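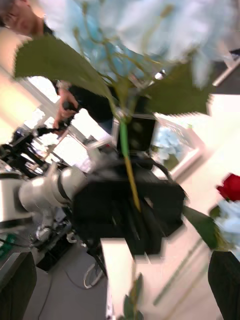 Photo: Vasylyna Mykhailiuk

Home | Data | Notes | Contact

# Medthorpe Garden Names

Plant names as gardeners in Medthorpe say them, 1,372 entries in one CSV file. 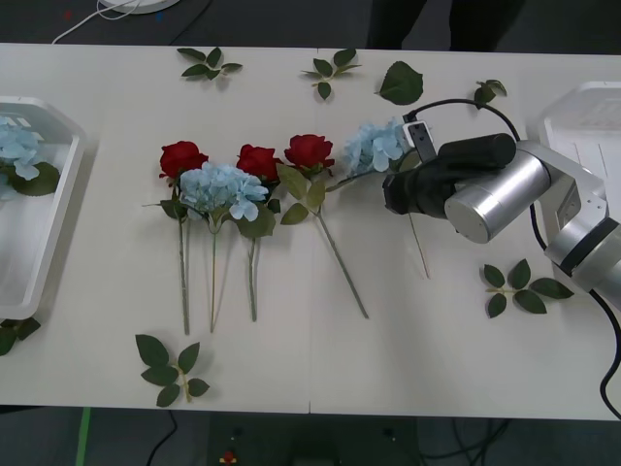

Each row has a local name, a standard name and a street. Color words stay as spoken, so a light blue hydrangea may be entered as "sky mophead" or "washday."
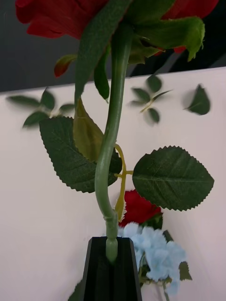

Blank streets mean the speaker had moved away. Duplicates were merged by Nazar Pavliuk in December; 42 spellings are still unsettled.
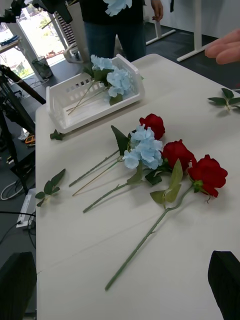

Red roses and blue hydrangea, all artificial.

Contact: Antonina Hnatiuk | Back to top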